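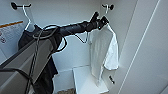
**Hooks, hangers and the small wardrobe**

In the February newsletter I promised to write about narrow wardrobes, and several readers sent me questions before I had even started. Most of them live like I do, in a flat where the wardrobe was built for one coat and a pair of boots, and where a normal rail doesn't fit or leaves no room for the door to close. So this item is about hooks.

When I moved to the flat on Dunmore Street, my wardrobe had a rail. It was fixed from the front to the back, and to take out a shirt I had to first take out all shirts hanging before it. I lived with this for two winters. Then the rail bent in the middle, and I removed it and put black hooks on the white back wall. I was thinking it was a temporary solution. I have not bought a new rail.

A hook with a round knob at the end is better for hangers than a simple bent one. The knob stops the hanger from sliding off when you pull on a sleeve. I made this mistake with the first hooks I bought, a cheap set from Vulex, which were smooth and pointed a little bit down. Every time I closed the door with some energy, a shirt fell. The second set I ordered from Clarotetti, and they are more expensive but they hold.

**How high, how far apart**

Please measure with a hanger in your hand. I know people who measured only the wall and later discovered that the shoulders of two shirts push against each other. Put the hanger on the wall with a shirt on it, mark the place with a pencil, then move to the next one. In my case the distance between two hooks came out at 30 centimeters. The shoulders still overlap when both hangers are flat to the wall, so I let them stand at an angle, one a little in front of the other. It looks less tidy than in a catalog, but you can reach each piece separately.

For the height, think about the shelf under the clothes. A long shirt should end above the shelf or just touch it. If it lies on the shelf, the hem gets creases that you will see the whole day. My hooks are 198 centimeters from the floor, which is the highest that I can reach without standing on something. If you are shorter than me, take a lower place and empty the shelf, or move it down.

**What belongs on a hook**

A hook is for things you wear this week. I keep there the shirts that are ironed, a dark one and a white one, and sometimes a jacket. T-shirts are a matter of discussion. My mother would never hang a t-shirt, she folds them all in three. I hang the good white ones, the ones I use under a jacket, and I fold the others. On a hanger the sleeves like to stick out to the side for the first day, especially when the cotton is new. I pull them down with my hand once and leave them.

Some other things I have learned:

- Don't put two hangers on one hook. The one behind is always the one you need.
- Heavy winter coats go somewhere else. My hooks are sold for 3 kilos each, but the wall panel of an old wardrobe is often thin and the screw goes out before the hook breaks.
- Dark and white clothes next to each other are fine when both are washed. A new black shirt I wash two times before it may hang beside something white.
- All hangers should point the same way. You take them off with one movement, without looking.

**About the hangers**

I have used wood, wire and plastic. Wooden hangers are beautiful, and I would take them for a suit, but they are thick and in a small wardrobe each centimeter is important. Wire ones from the cleaner leave a mark in the shoulder, and they bend. For shirts and t-shirts I stay with simple white plastic. In a white wardrobe they almost disappear, and this makes the inside look calmer – it is maybe a silly reason, but I open this door every morning.

When you put a t-shirt on a plastic hanger, go from the bottom and not through the neck. It takes a few seconds more, and the collar stays in its form much longer. I repeat this in every newsletter, I know.

**Cleaning**

Glossy black hooks show every fingerprint, and the dust too. I wipe them with a dry cloth when I change the clothes from one season to the next. The white panel behind needs a damp cloth with one drop of soap, because dark cloth rubs on it over the months and leaves a gray shadow at the height of the shoulders. Let the door stand open until the panel is dry before you hang anything back.

**Next time**

The household shop in Stelmont has knob hooks again, in black and in white, and they told me they have 300 of them, so there is no hurry. Screws are not in the package. Bring an old one with you to compare the length, as a screw that is too long comes out on the other side of the panel.

In the next newsletter I will write about the shelf – what to put on it, and how to stop the folded pile from falling over. If you have a method for sweaters, please send it to me, mine is not working.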